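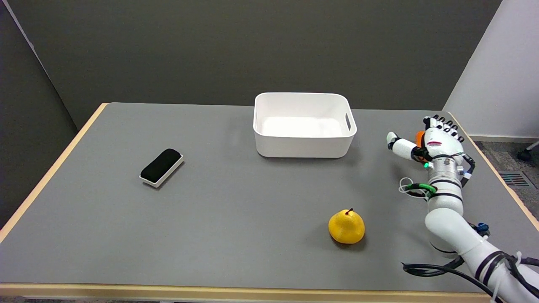

Clearing out before the move to Keturden

We moved in July, after eleven years in the same house, and I said I would write down how we dealt with the contents while I could still remember. A couple of people have asked.

The main thing I got wrong was starting with the loft. Everyone starts with the loft. It is full of things you have already decided to keep once, so you go up there, read old letters for two hours and come down with one broken lamp. Start with the kitchen. You know what you use in a kitchen. We had four colanders.

After the kitchen I did the hall cupboard, then the bathroom, then my clothes. I worked from seven until nine in the evening and stopped at nine even if I was halfway through a shelf. On the nights I carried on past that I made bad choices and was short with everyone the next day.

Paper was the slow part. I had bank statements going back to a branch in Tostmont that closed years ago. I kept anything to do with the house, tax and pensions and shredded the rest. The shredder overheats after a few minutes, so I did it in short goes while the tea was on.

Photographs were worse. I scanned them in the end, 3,677 of them, and it took most of the spring. My brother-in-law Struan Strachan lent me his scanner, which feeds them through by itself as long as they aren't curled. Ours were nearly all curled. I put them under the big atlas overnight and that helped with most. The ones from Flonurness had stuck together in their envelope and I have left those alone for now.

Books: I let 40 go and regret two.

We sold a few larger things. The sideboard went for £49, less than I had hoped, but the man came when he said he would and carried it out himself. The piano we gave away. Baxter, our old dog, used to sleep under it, and the carpet there was a different colour from the rest of the room.

The van cost more than I expected. Get your quotes early and tell them about the stairs.

I still have six boxes in the spare room marked "misc". I will get to them after the bathroom is tiled.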